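1/ Notes on how the Rutherford Fund handles insurance for freelance reporters going into conflict areas. I processed these claims until March and the same gaps kept coming up.

2/ Most policies list excluded districts by name. If the front line moves, the list doesn't. Check the schedule on the morning of travel and keep a dated copy.

3/ Of 341 applications we read, 46 had no cover for the local fixer or driver. A fixer needs a separate line on the form, with a full name and a next of kin.

4/ "Embedded" has no fixed meaning. Josée Simard's claim stalled for 15 weeks over whether riding in an army supply lorry counted. Ask the insurer for their definition in writing.

5/ Evacuation cover usually starts at a border or a named airport. Getting there is on you - budget for it separately.
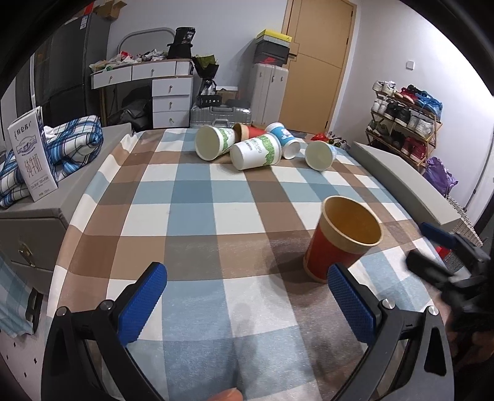
6/ Body armour is normally treated as equipment, with its own limit. Record the plate serial numbers before you leave. Mervin Paquette's form for this is one page and does the job.

7/ Desks: a commissioning email counts as evidence of assignment, a phone call doesn't. Send the email before the reporter crosses, with dates and place names spelt as they are in the policy.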